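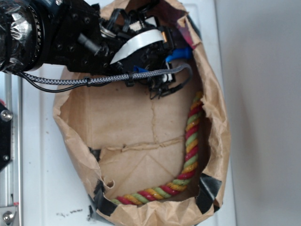 An open paper bag on the packing table at Olham.

Jocelyn Cormier packs dog toys in brown paper bags. Her shop, Olham, sends out 40 orders in a busy week, and she has used the same kind of bag for 2 years.

"I fold the rim down before anything goes in," she said. "If you leave it standing up, it closes on your hand." 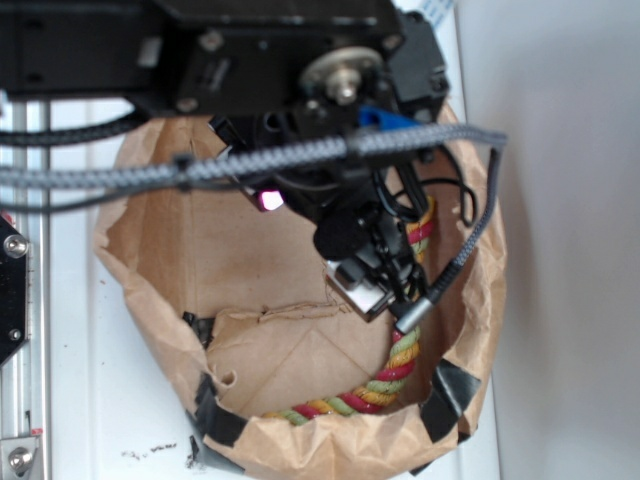

Rope toys cause her the most trouble. They don't lie flat, and a long one will push against the side until the paper creases. She puts them in first, along the bottom, and fits the smaller things next to them.

Cormier buys the bags in packs of 200 from Hellel. She tried a cheaper kind in February and went back.
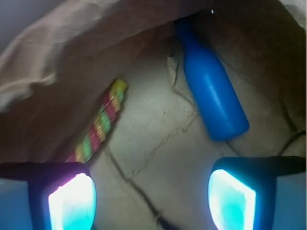 "The seam on the bottom has to be flat," she said. "With the other ones I was taping every bag, and tape isn't free either."

Her helper, Chutima Tanasarn, likes boxes better. "They stack," Tanasarn said. "Bags fall over." The two have not settled it. For now, boxes are used only for orders going to Intarasuk, a store that asks for them.

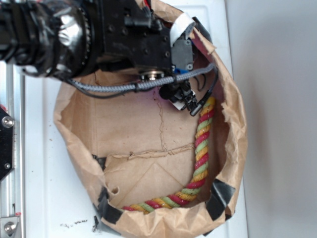

Folded edges keep the bag open during packing.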